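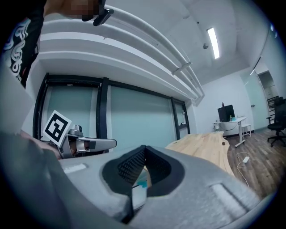 Week two of teaching a robot to sort paper by doing it myself, very slowly, with a gripper in each hand. My mother asked what I do now and I said "I move receipts." She said I did that before.

The target is 100 good demos per task. A good demo is one where I pick up the thing, put down the thing, and don't scratch my nose in between. You would not believe how much a nose itches once you're holding a gripper in each hand.

Total attempts so far: 378. Total good demos: a smaller number that I'm saving for Friday's meeting.

Things the robot will learn from me if we keep the bad ones:
hesitating over a folded sheet
nudging a pile so it looks neater
giving up on the bottom slip and going back for it later with visible resentment

Kheri Kimaro does the same task in half the time and his paths come out like ribbon. Mine look like a fly trying to leave a kitchen. We trained on both. The policy picked up my style. Kheri has been very gracious about this, in the sense that he brings it up daily.

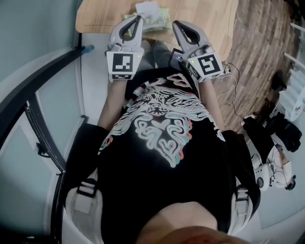 My view from about ten in the morning until lunch. Yes, I dressed up.

People ask about the cubes. The cameras find the black-and-white squares and work out where each gripper is, so my whole job is to keep the squares in sight. I have started holding my coffee at an angle that would track well.

We did try remote control first. Gwenllian Bevan drove the arm from the next room at Brollbridge and it took her 4 minutes to lift an envelope. It was a beautiful 4 minutes. Then she put it down on top of the other arm.

By hand is faster, and you feel it when the paper slips. The downside is that you learn what your elbows are up to. Mine drift outward all morning, and by noon I'm sorting mail like a chicken.

Lauri Kuusisto's rule for new people: do it boring. Same reach, same speed, no flourishes. I've been training for this my entire life and I still flourish.

Update: first rollout on the real arm this afternoon. It reached for the top slip, stopped, backed off, reached again, then straightened the pile a little.

Senyo looked at the arm and then at me.

Anyway, recording again at 2. If anyone has a good stretch for forearms, I'm taking suggestions. Please don't say yoga, Kheri already said yoga.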